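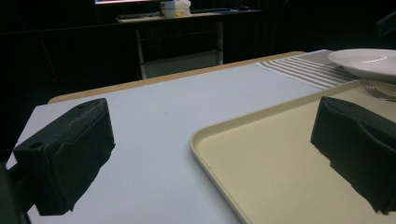 How to Record a Table-Setting Run with the Hand-Held Gripper

If you've just joined the club, welcome! This page is for the recording half of our table-setting project, the part where you hold the gripper yourself and show the arm how a person would do the job. I wrote it with Heloísa Cordeiro after our February practice, when we realized that most of what we knew was in our heads and hardly any of it was written down.

You'll need a gripper from the Miston cabinet, a charged battery, a memory card, and the place setting: tray, striped napkin, white plate and fork. Give yourself 40 minutes the first time (you'll get quicker, I promise).

Step 1. Set out the start position

Put the tray down first, a little way in from the wooden edge of the table, then the napkin and the plate. The fork can go across the tray. We don't want the same layout every time, so shift things by a hand's width between runs and turn the napkin now and then. Bongani Mthembu likes to let a plate sit half on the napkin, and those runs have turned out to be some of our most useful.

Step 2. Check the fingers

Squeeze the trigger slowly and watch both pads close. They should meet flat. If one leans, loosen the two screws on the bracket, nudge it straight and tighten again. Please don't peel at the pad covering, however tempting it is. Gervásio Paiva glued the last set by hand and it took him a whole evening.

Step 3. Start recording and hold still

Press the button, wait for the beep, and keep the gripper above the tray with the fingers open for a slow count of three. Then off you go.

Step 4. Move the fork

Come down at a slant, close on the middle of the handle and lift straight up before you travel. Forks are slippery little things, and you'll drop a few. Keep going when you do! Pick it up again in the same run and carry on, and write "drop" in the log.

Step 5. Move the plate

Take it by the rim with one finger above and one below. Go slower than feels natural, especially when you set it down, and open the fingers all the way before you back off.

Step 6. Stop and save

Hold still for another count of three, press the button, and copy the file into the Semolov folder under your own name. A good session is 16 runs. I once did 22 and my wrist complained all the next day, so take a break at the halfway point and swap with your partner.

If the beep never comes, the card is probably full. If it still won't start with a fresh card, leave the gripper on the charging shelf with a note for Johannes Ntuli and borrow another one.

6 comments | 22 shares

Tusanance Robotics Club | Contact: Valdir Cordeiro, Mendonça Building | Back to top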